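Drarner Electric Cooperative is seeking applicants for the position of Outage Communications Coordinator, based at the Lavoie operations center. The position is full-time and reports to the manager of member services.

## About the position

The coordinator keeps members informed when service is interrupted by storms, equipment faults, or planned work. Duties include writing outage notices, updating the online outage map, briefing call center staff, and answering questions from local newsrooms and town offices. Crews based at Lavoie maintain 600 miles of overhead line, much of it in wooded country - familiarity with rural roads in the Jernov district is helpful but not required.

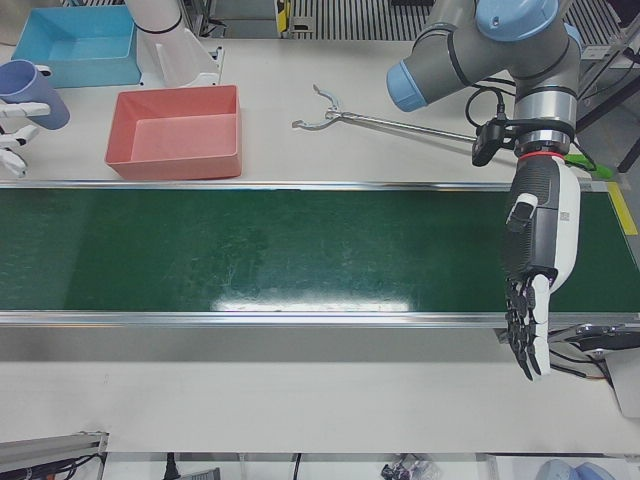

Between storms, the coordinator maintains the list of members who depend on medical equipment at home and confirms contact details with each household every year. The coordinator also prepares notices for planned shutoffs, which must be mailed at least 10 days before work begins.

## Requirements

- Two years of experience in public information, dispatch, or customer service
- Clear written English, including the ability to write short notices under time pressure
- Availability for on-call duty one week in 8, including nights and holidays
- Valid driver's license

Experience with the Zudetti outage reporting system is preferred. Training will be provided to the successful applicant.

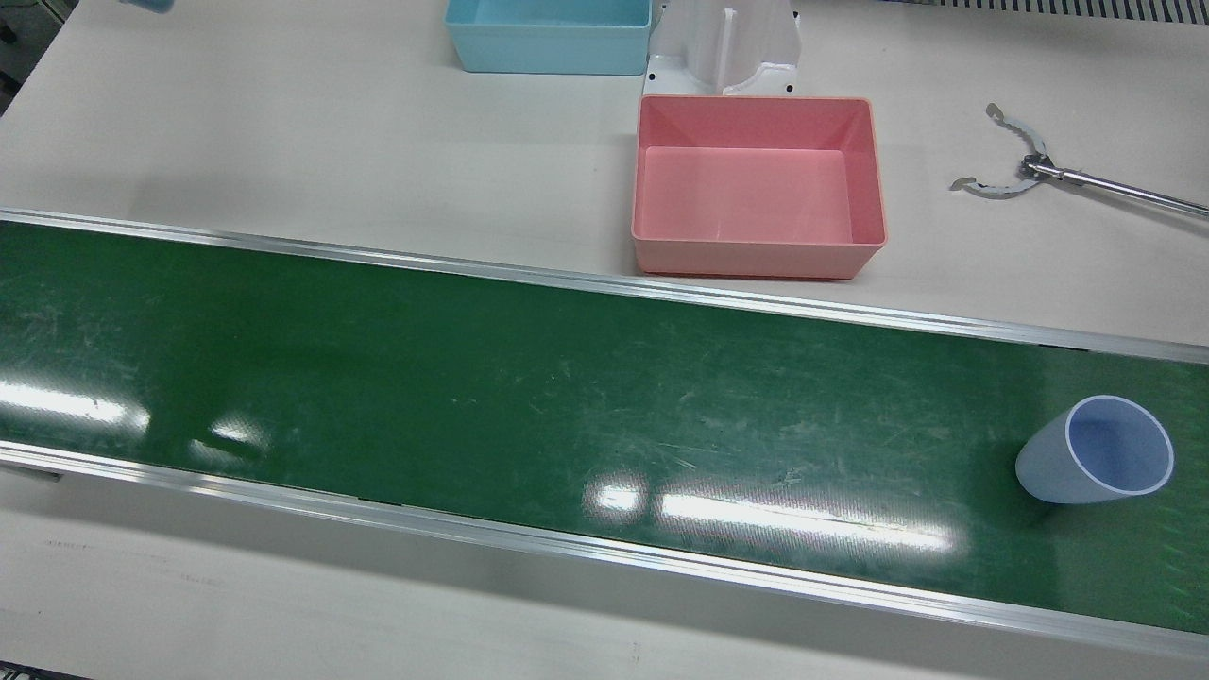
*Green conveyor belt with metal side rails.*

## Hours and benefits

Regular hours are 8 a.m. to 4:30 p.m. During a declared storm event, shifts may be extended or moved to the evening, and overtime is paid under the current staff agreement. Benefits include health and dental coverage, a retirement plan, and paid leave from the first month of service.

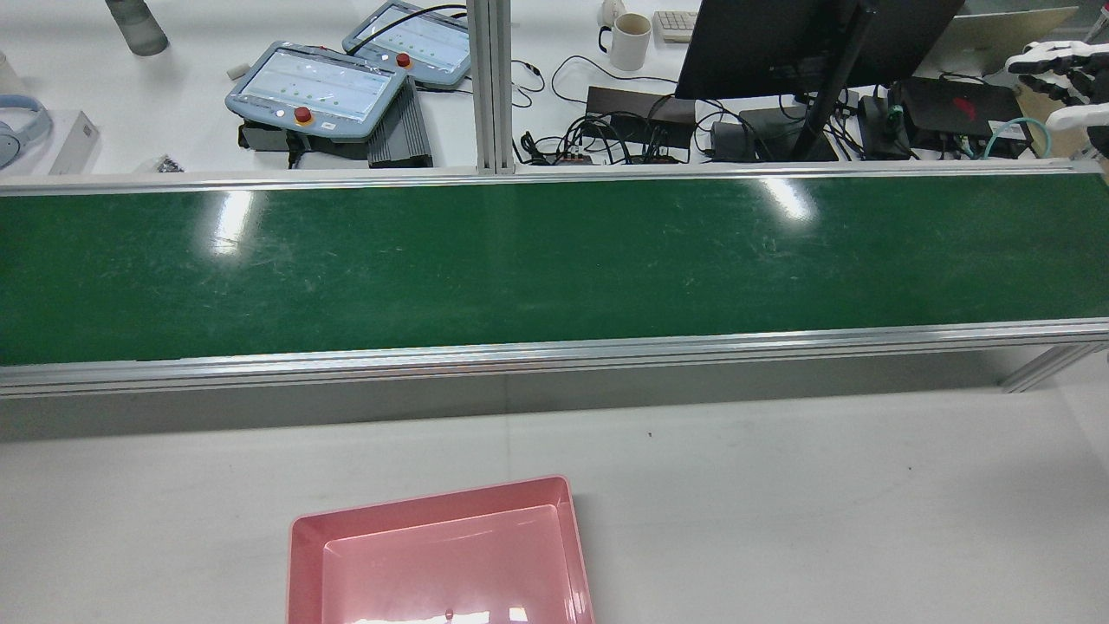 Interviews will be held at the Lavoie operations center in April. Applicants invited to interview will complete a short writing exercise based on a past outage - no preparation is needed.

## How to apply

Send a cover letter, a résumé, and the names of two references to the Human Resources Office, Drarner Electric Cooperative. Applications may also be left at the Jernov district office during business hours. Incomplete applications will not be considered.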